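Toiletries shelving

June - by the Keltier Household Pages

Toiletries shelving is the shop fitting on which shampoos, shower gels and hand washes are sold, and a wonderfully varied corner of retail it is! Bottles stand in a single row, labels outwards, above a price rail.
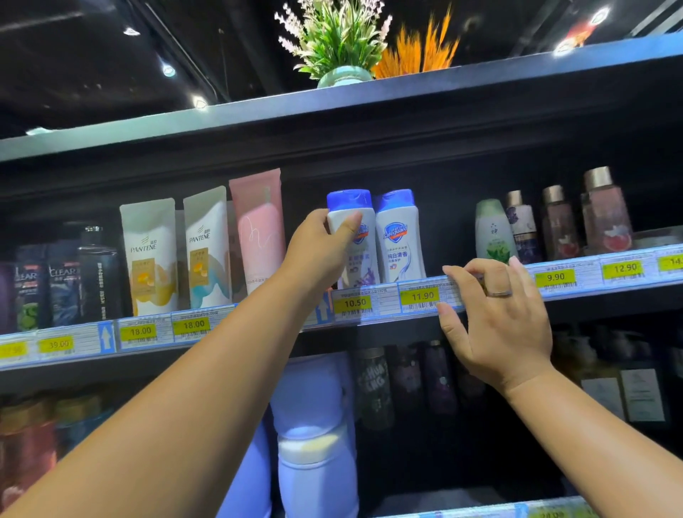

Tubes often share the row with bottles - many stand upright. Dark shelves make pale packaging glow, and a potted plant on top softens the whole display.

Related articles
Price rail
Shampoo bottle
Jurnside Market Hall

Last updated: June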